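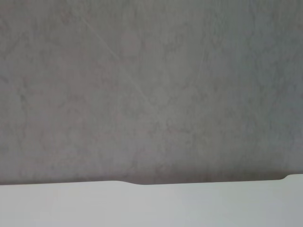 By the Handemden editorial desk. Last revised in May.

Automation at the Burley works

The Burley works is a surface inspection and finishing site run by Sedgwick, a maker of worktops and wall panels. Robot arms were brought in to check panels for marks before packing, a task earlier done entirely by hand. The site employs 148 people and handles up to 786 panels in a day.

Equipment

The works has 5 inspection stations, each with one arm and a small camera at the wrist. The camera is carried close to the panel, so that a single view takes in only a small area of it. Stone-effect finishes are the hardest to judge, as a pale line may be a vein in the pattern or a scratch. The software, known as Puvow, does not settle such cases itself — it passes the view to a member of staff, who accepts the panel or sends it for repair.

Effects on staff

Before the change, inspectors stood at a lit bench and turned each panel by hand. Most of that lifting has gone. Inspectors now work seated at screens and may be asked to judge some 700 views in a shift. Early complaints concerned tired eyes and the loss of conversation at the bench, and a short break each hour was later agreed.

Pay grades were kept, but the job title was changed to surface reviewer. New starters still spend their first month handling panels, a rule requested by the older inspectors. Night work has grown, with the late shift now ending at 2 a.m.

Other sites

Sedgwick uses a similar arrangement for wall panels at its Handemden plant, where the final check is still made at the bench.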